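Estdale workshop open day - notes before I forget

Back from the open day at Malabanan's in Estdale. Typing this with cold tea next to me and oil on my good trousers, so excuse the state of it. Left home in the dark, got in after dark, whole day in between spent looking at the undersides of other people's cars. Very happy.

Two pictures first, then the cars.

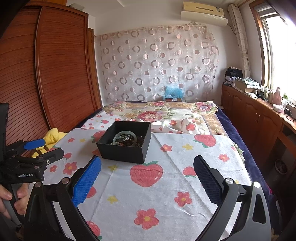
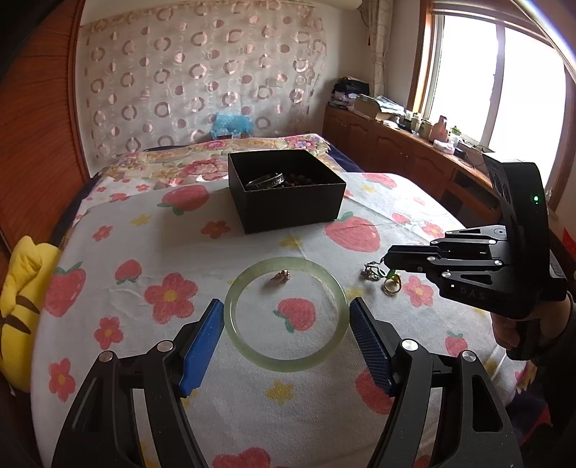 The green bangle, in the box and out of it

Right, getting there. Don't follow the sat nav. It takes you down past the old dairy to a gate that's been chained up for years by the look of it, and then you have to reverse out past everyone else who followed theirs. Come in from the top road, past the tyre place, second left. Parking was in the field. Field was soft. If your car is low, or you've just had it polished, leave it on the road and walk. A lovely old drophead in front of me went in up to the sills nearly and had to be pushed out backwards, and the owner's face, well.

£2 on the door, goes to the air ambulance. Can't grumble.

For anyone who hasn't been: Malabanan's is a body and trim shop mainly, engines go elsewhere. Three long sheds joined end to end. First is stripping and metal, the middle one is paint (roped off, you look through a window), the far one is trim and final fitting. You can walk the length of it and see a car at every stage, which I'd recommend doing in the right order. I did it backwards. Went in by the wrong door looking for the loo.

So, trim shop first. Warm, smelt of leather and glue. Two seats from a fifties saloon on the bench, one recovered, one as it came in with the horsehair hanging out the bottom. They'd kept the old hide off the first one and pinned it up flat like a map, every panel numbered in chalk. That is how they get the pattern. I'd always assumed there were templates somewhere. There aren't, not for the odd stuff, you unpick the old one and copy it, stretch marks and all, then guess how much it's stretched. The lady doing the piping let people have a go on scraps. I had a go. Mine looked like a worm.

Question I'd come with: can you save original leather once it's gone hard? Answer was a long breath in through the teeth. If it's hard but not cracked, maybe, slowly, feeding it over weeks and not sitting on it. If it's cracked through, no, whatever it says on the bottle. They will patch from behind with thin canvas if an owner wants the old seats kept and is prepared to be carful getting in and out. Plenty of owners do now apparently. Used to be everybody wanted it all new, and now half the customers want it to look as if nobody had been near it, and that takes longer and costs more.

Paint shop - nothing to see really, a wing on a stand in grey primer. Moved on.

Metal shop is where I spent most of the day and where the talk was. Teodoro Ignacio did it, he runs that end, and he gave the same talk in the morning and the afternoon. I stayed for both. Second was better, he'd had his lunch. Subject was the car everyone had come for, the Cindoneck 16.

If you don't know the Cindoneck you are not alone, I'd only ever seen a brochure. Small firm, big saloon, built in not very large numbers and most of them rotted away. Their own body on a bought-in chassis. This one went abroad new, left-hand drive, to an owner in Prukusville, and it sat there in the dry under the same family for 40 years before it came back. The family wrote to Malabanan's directly. There's a folder with it, thick as a phone book, every service bill, the shipping papers, a letter from the factory apologising about a heater. I was allowed to turn the pages with clean hands. Mine were not clean, so a young lad turned them for me.

Colour is a sort of dark maroon, or was. Roof has gone to pink with the sun. Bonnet the same. Doors still deep and shiny low down where the sun didn't get at them, so you can see what it was meant to be. Chrome better than I expected. Headlining in shreds. Wooden dash cracked right across above the glovebox, all the instruments there though, and the clock, which never survives. Engine and gearbox out and away being looked at, numbers match the plate, he made a point of showing us the plate and the photo of the block side by side. That got a murmur.

And dry climate or not there is rust. That was the point of the talk. Everyone thinks a car from somewhere hot is solid and they hand over the money. His list, as best I scribbled it down:

Windscreen surround. Rubber perishes in the sun, then the one week it does rain the water goes straight in and sits there. Both bottom corners gone on this one, and you could not tell till the screen was out.

Under the back seat. Mice. Nest holds damp, the rest you can guess.

Battery tray. Everywhere in the world, any climate.

Boot floor, from the inside, left corner. A jerry can or something had stood there for years and left a neat square hole.

Against that the sills are perfect, the chassis is perfect, still had factory paint on it with a chalk mark from whoever checked it. He won't let anybody clean that off. They're going to lacquer over it.

He then cut a bit out. Live, in front of us, all standing back. Bottom corner of the screen pillar, cut along a scribed line, the piece comes out, he holds it up to the light and it's like lace. New piece already made, folded up on a wooden former that one of them had carved from a bit of beech. Offered it up, took it away, filed, offered it up, took it away. That went on 20 minutes. Some people wandered off for a bacon roll. I thought it was the best bit of the day. No filler, the gap at the end you couldn't have got a bit of paper in. Tacked it, let it cool, tacked the other side. He said the commonest mistake at home is rushing the tacks, you get the heat in one place and the whole panel walks off. I have done exactly this on my own offside wing so kept quiet.

Somebody asked the money question. Somebody always does. He wouldn't give a figure. He said what he tells customers is to decide what they can afford and then buy a better car than the one they're looking at. Somebody else asked would he leave the faded paint. Long pause. It's the family's and they want it as it was the day it was delivered, so it'll be painted. I got the feeling he'd have left it. I would of left it too.

Finish date? December he reckons, if the screen rubber turns up. There's no such thing as a Cindoneck screen rubber so they are having it extruded from a sliver of the old one. Minimum order is miles more than anyone needs, so if you own one of these (does anybody reading this own one of these?) get in touch with them now, they'd be glad to sell you a length.

Outside. Owners' cars on the hardstanding, what there was of it. Good mix, a bit heavy on the sports cars for me. Best thing there was a tatty green van, plumber's name still on the side, driven daily, dog hair everywhere. Worst thing I won't say. Autojumble was four tables and a van, mostly rusty spanners and manuals for things nobody has. Bought a pair of side lamp lenses that I'm fairly sure are wrong. Asked for a tenner off and got a laugh. Bought them anyway.

Food: bacon rolls fine, tea strong, cake gone by the time I got out of the second talk. Queue long at midday, go early. One loo. One!

Things I'd say to them if they read this. A sign at the bottom lane about the gate please. Something to stand on in the metal shop, if you're under six foot and at the back you saw hats. And a microphone for the talk, the compressor kicked in at every important word. Otherwise spot on, everyone there was happy to stop what they were doing and explain it, even the daft questions, and I asked most of those.

Going again when the maroon car's done, they said they'll open up for it to be started. Will post when I hear. If anyone needs a lift from this way there's a seat, so long as you don't mind the passenger window not going all the way up.

Side lamp lenses - checked, they're wrong. Off something wider. Yours for what I paid.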